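Building a two-level step platform for bedside work with a humanoid

Most beds are awkward for a full-size biped. The mattress is low, the far side is out of reach, and bending from floor level pushes the center of mass past the toes before the hands get to the pillows. A fixed wooden platform against the bed solves part of this. These notes cover the one built for Plurnik, our home bed-making project, and the setup that goes with it.

Materials

Unfinished pine boards, planed, 3 cm thick
Pine battens for the inner frame
Wood screws, 60 mm, countersunk
Wood glue
Adhesive felt for the underside
One tether cable, long enough to reach the bench power supply with slack

Leave the pine bare. We tried a satin varnish on a test board and the feet slid on it during weight shifts. Knots are fine as long as they are tight and flush. Sand down any that stand proud, or the foot will rock on them.

Step 1. Size the two levels

The lower level is a closed box that faces into the room. The upper level is longer and runs along the side of the bed. Make the upper level deep enough for a staggered stance with one foot ahead of the other. Ours is 65 cm deep. Measure the feet at their widest point, including any screw heads, and leave a margin at the front edge.

Step 2. Frame and close the boxes

Cut the battens and dry-fit both frames before gluing. Put a cross batten under each place where a foot will stand. Glue and screw the frames, let them set overnight, then fix the top boards with the grain running the long way. Countersink every screw.

Bolt the two boxes together from inside. If they are only pushed together, the joint opens after a few sessions and a toe can catch in it.

Step 3. Place the platform

Stick felt to the underside to protect the floor, then push the platform tight against the bed base. Any gap will grow as the robot leans. Check for rock at all corners and shim where needed.

Step 4. Route the cable

Run the tether off the platform on the side away from the bed, then along the floor to the supply. Keep it clear of both footprints. Leave slack at the ankles for a full step back, but no loops large enough for a foot to enter.

Step 5. Set the stance and arm start pose

Load the stance file in Eno, our pose editor. Put one foot forward near the front edge of the upper step and the other a little behind it. Lean the torso slightly toward the bed and bring both arms down in front. The arm nearer the pillows goes out first. The other stays bent, with its hand held in front of the hips, until the first grasp is confirmed. 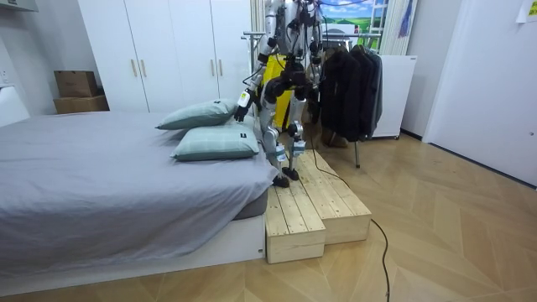 Step 6. Check the load before moving

Run the static hold with someone at the stop button. Log foot pressure for the full hold and look for drift toward the toes. If the front foot carries more than 65 percent of the load, reduce the lean and extend the arm instead. Repeat with the arm over the farthest pillow position.

Step 7. Save the reference

Store the platform position and both foot poses under one name. The working set for this layout is saved as 2853. Mark the platform outline on the floor with low-tack tape so that it can go back in the same place after cleaning. Recheck the bolts and the felt before each session.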